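Date of submission: 08/07/2026

# Repair or Recycle? Making Old Desktop Computers Useful Again

Group members: Adi Hidayat, Saodah Pasaribu, Kamarul Ong
Supervisor: Desmond Ferreira

## 1. Why we chose this topic

Our college has a storeroom behind the library where old desktop computers are kept. Most of them were replaced when the library bought laptops, and since that time they have been standing on the shelves. We asked if we may use a few of them for our project, and Mr Ferreira agreed under the condition that we write down everything we do, including the mistakes.

Our question was simple. Can a group of students with little experience take 5 old computers and make working machines from them, with small money? We also wanted to learn how such a computer is built inside, because in the lessons we only saw drawings of it.

## 2. Tools and preparation

We used a set of screwdrivers, a soft brush, a can of compressed air, an anti-static wrist strap and many small paper cups for the screws. The cups were the idea of Saodah. She wrote on each cup from which part the screws came, and this was a very good decision, as the screws of a hard drive and the screws of a case look nearly the same but they are not the same.

Before opening a case we always did these steps:

1. Switch off the computer and pull out the power cable.
2. Press the power button once more and hold it for a few seconds.
3. Lay the case on its side on a table with a cotton cloth.
4. Put on the wrist strap.
5. Write the number of the machine in the notebook.

In the first week we forgot step 5 two times. After that we could not say which memory came from which machine, and we had to test all of it again.

## 3. Opening and cleaning

The side panels were easier than we expected. On three machines it was enough to turn two screws by hand and slide the panel back. The other two had a latch on the side, which was a bit stiff.

Inside there was a lot of dust, mainly in the fan of the processor and in front of the power supply. We held the fan with one finger while we used the compressed air, so that it does not spin too fast. Kamarul cleaned the corners with the brush. The work took longer than planned -- one whole afternoon only for the cleaning.

## 4. The drive bay

The most interesting part for me was the drive bay. In the drawings of our textbook the drives are always fixed with four screws, but real manufacturers have different solutions. Some cases use plastic rails, and some use a coloured lever or tab which holds the drive in its place.

With one of the cases we spent much time on this part. The bay bracket is of silver metal with rectangular slots and round holes, and the blue plastic release tab is attached to it, so it is easy to find even when the rest of the case is dark. 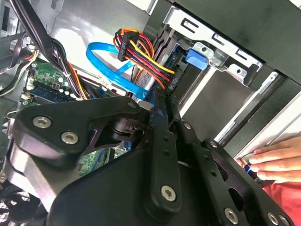 Why do manufacturers give the release tabs a bright colour? The colour shows the person who repairs the computer which parts are made to be touched and moved by hand, without any tool.

After we understood this rule, we worked faster. We looked first for the coloured parts and only after that took a screwdriver. The rule does not help in every case, of course. One of our machines had no coloured parts at all, and there we needed to remove the front panel before the hard drive could come out. Adi broke one small plastic clip of this front panel. The panel still holds with the other clips, but it makes a noise when one closes it.

It is also important to disconnect the cables of the drive before pulling the drive. We disconnected first the power cable and then the data cable, and we pulled always on the plug and never on the wire.

## 5. Testing the parts

We tested the memory with a free test program, which we let run during the lunch break. Two memory modules gave errors and we put them in the box for recycling. The hard drives were erased completely before we did anything else with them, as the college asked from us.

One hard drive was making a clicking sound. Mr Yagi from the IT office (Tsutomu Yagi, who helped us several times) listened to it and said we should not trust this drive any more. We replaced it with a used one from the shop Prundow.

## 6. Costs

All prices are in our local currency.

| Item | Price |
|---|---|
| Used hard drive (Prundow) | 1,400 |
| Thermal paste, brush, compressed air | 463 |
| Total | 1,863 |

Our budget was 3,000, so we stayed under it. The wrist strap and the screwdrivers were borrowed from the IT office and are not in the table.

## 7. Results

From the five computers, four start normally and can be used for writing texts and for the internet. We installed a light operating system on them. The fifth one does not start. We changed its memory and its power supply with parts of another machine, but the result was the same, and we suppose that the fault is in the motherboard. We kept its fans, its cables and its screws as spare parts.

Two of the working computers will go to the homework room. For the other two there is no decision yet.

## 8. What we would do differently

We would take more notes at the moment of the work and not in the evening. Some of our notes say only "removed the bracket", and later we did not know which bracket it was. We would also make a small drawing of the cables before disconnecting them. In one machine the cable of the front power button was connected wrongly by us, and we searched for the fault a whole hour -- the computer was perfectly fine.

If another group wants to continue in August, there are more machines in the storeroom, and the labelled cups are in the second drawer of the IT office.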